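Last updated: Mar 19, 2018

Drerkis compares grippers for work inside computers

Drerkis has started a comparison of two robot grippers, Pavora and Cele, for handling parts in desktop computers and servers. Each gripper will make 1000 approaches to the processor socket.
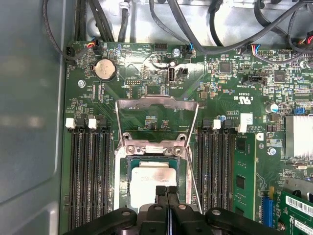

Gripper fingertips over the processor lid, wrist camera view.

The wrist camera is compared as well, because shiny metal makes strong reflections and the controller must still find the edges of the part.
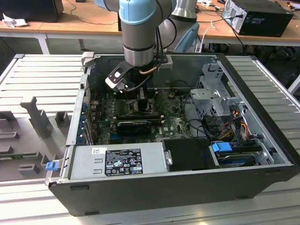
Gripper over the motherboard of an open desktop computer, in the tests of Concetta Gatti,
Test Engineer, Drerkis

"The space between the parts is very small, so we look first at the shape of the fingers and after at the force," says Gatti. The results will be published in April.

Contact: Drerkis Press Office, ext. 211 | © 2018 Drerkis | Back to top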